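Woltside Kitchen Arm: seven months of chores, reviewed

Posted Dec 3, 2021

I've had the Woltside arm living on my counter since May, which I think is long enough to stop being polite about it. I bought it with my own money, $2000 plus a shipping charge I'm still grumbling over, and I went in wanting to love it. I've been waiting for a machine that does chores since I was a kid watching cartoons! So, is this the one? Sort of. On some days. With a lot of babysitting.

Setup first. It comes in two boxes and the second one showed up four days after the first, so I had a very expensive base plate and nothing to bolt to it. Once everything was in the house it took me an evening. The instructions are fine until page nine, where they start calling the same bracket by two different names. If you get stuck there, skip ahead to the drawing on the back cover. The app wanted an update before it would do anything at all (of course it did), and then it wanted another one.

You teach it a job by moving it through the steps a few times and saving them, and it's supposed to work out the rest from its camera. For dull stuff this is kind of wonderful. It moves sponges. It puts spice jars back in a row. It'll take plastic cups out of the top rack all morning, slowly, with a little whirr that my dog has decided is a threat. I got so excited in week one that I taught it eleven different cup jobs, and I do not own that many cups.

Then I got ambitious and moved on to the kettle. I drink a ridiculous amount of tea, so this was really the whole dream: the arm brings me the kettle, I stay in my chair.
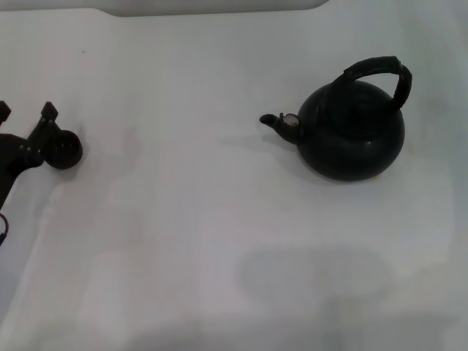 Can a kitchen arm make a cup of tea by itself yet?
Mine can't, and I wouldn't leave any arm at this price alone with boiling water. It can do pieces of the job, like moving an empty kettle from one spot to another, but filling, heating and pouring are still up to you.

A kettle is a mean thing to give a robot, when you think about it. There's an arched handle up top, a round body that gives flat fingers very little to hang on to, and a spout poking out the side. Which way it's facing matters a lot. With the handle on the near side my arm got it on the second or third go most of the time. With the spout toward it and the handle around the back, it would creep up, stop, think, creep a bit more, and then give me the sad beep. I ended up turning the kettle around myself before each run, and at that point I've already got my hand on the kettle, so...

Black on a pale counter gave it no trouble at all, by the way. Finding things is its strong suit. It's the grabbing that needs work.

I did try the softer finger pads from Hassanpour, which are sold separately and fit with two screws. They're better on glass and mugs, and they pick up every crumb in the house. Worth having if you mostly do cups. The Lonumton arm my neighbor has is quicker than mine and much louder, and it had the same kettle problem when we carried mine over there for an afternoon, so I don't think Woltside is especially behind.

Support has been good! I called the Drustumstead service desk twice and got a human both times. They mailed me a new cable clip for free after I snapped the first one.

The app keeps a tally of finished jobs and mine says 751 as I write this. A huge share of those are cups. If I'd paid by the cup I'd be pretty embarrassed.

Would I buy it again? If you like to tinker and the money isn't going to sting, you'll have a great time. If you want your evenings back, keep the cash for now and get a good dish rack. I'm keeping mine, though the kettle is my job again until the next update.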